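Zulov Textured Fingers for Parallel Grippers

Our go-to finger set for dishes, tubs and other smooth, awkward things

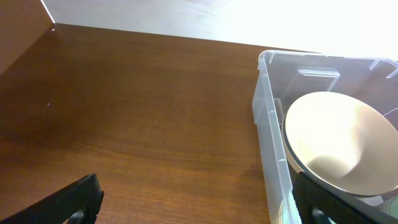
Why we stock them

We've put a lot of grippers through the kitchen-clearing job at our workshop, and for a long time the fingers were the part we thought about least. Whatever came in the box with the gripper went on, and we got on with the interesting stuff. Then Chandrasekhar Kotian swapped our usual smooth pads for a Zulov set one afternoon in November, ran the same bowl pickup he'd been fighting with since lunch, and we haven't taken them off that arm since (except to clean them, and to try the competition fairly).

They're black, slim and textured, and they suit the sort of work where the object is wide and slippery and sitting inside something else. A bowl in a clear storage bin is a great test of that. The finger has to go down between the bowl and the bin wall, close on a thin rim, and come back up without dragging the bin along for the ride. Clear plastic makes it harder again for the camera, so you want fingers that forgive a bit of error in where the wall is. These do!

What's in the set

Two fingers, left and right
Mounting screws and a spare pair of each length
A hex key (a decent one, long enough to get your knuckles clear of the wrist)
A printed card with the tool offsets, so you can type them straight into your controller

The fingers are sold as a matched pair. If you chew up one of them you can order a single, but we'd swap both, as the grip gets a little lopsided when one side is fresh and the other is worn.

How they compare

We ran three finger sets on the same arm with the same wrist camera, the same controller and the same program. Each set did 200 pickups of dishes out of a bin on a table, with the dish put back by hand at a new angle every time. We logged a pickup as good if the dish came out of the bin and stayed in the fingers until it was over the table.

Zulov textured fingers: the best of the three on bowls and mugs. Nearly all the misses were cases where the finger landed on top of the rim and the arm stopped itself. Very few drops once they'd closed.

Marar smooth pads: lovely on boxes and anything with flat sides, and they leave no marks at all. On a tilted bowl they tended to let the rim slide round as the arm lifted. If your work is cartons, buy these and be happy.

Trevomitz soft fingers: the gentlest by a long way, and a pleasure to watch. They're also thick, and that's what hurt them in the bin. There were plenty of spots near the wall where they simply didn't fit. Out on the open table they were terrific, and we still use them for fruit.

So it depends on what you're lifting. For mixed crockery in a bin, the Zulov set is the one we'd hand you first.

Camera and controller notes

We tested with a small camera at the wrist looking down past the fingertips, and we'd recommend keeping both fingers in view at full opening. It makes lining up so much easier, and you can spot a bent or loose finger right away. The black finish is handy too – the tips stand out nicely against a pale bowl or a wooden table.

Watch your lighting. Strong light from a window or a lamp at one side will put bright streaks along the rim of a clear bin, and some vision software reads those streaks as edges. We had this trouble with our own setup until we locked the camera's exposure. Moving the lamp helped as well, but the exposure setting did most of the work.

On the controller side, we've run these fingers with the Clekska unit and with the standard one that ships with the arm. Both are fine. The Clekska has a softer close, and that's nice on thin rims – you can slow down the last bit of travel without slowing the whole move. On the standard controller you'll need to drop the closing speed overall. Start low and work up.

Fitting

Power the gripper down with the jaws open. Take off the old fingers, wipe the mounting faces, and seat the new ones before you tighten anything. Snug both screws by hand first, then go back and forth between them. Close the jaws slowly and check that the tips meet evenly along their whole edge. Then enter the offsets from the card, and do a few dry runs over a bare table before you go anywhere near a bin.

Wear and cleaning

Warm water, a drop of dish soap and an old toothbrush. Grease does fill in the texture over time and you'll notice the grip going off before you see anything. We clean ours every 500 cycles. The pair on our test arm is up to 2,648 and still has plenty of bite left in it.

Ordering

Usually in stock, and shipped in 3 working days. Tell us which gripper you have when you order and we'll check the bolt pattern before it goes out. If you've got an odd bin or an odd dish you'd like us to try first, send it in – we love that sort of thing.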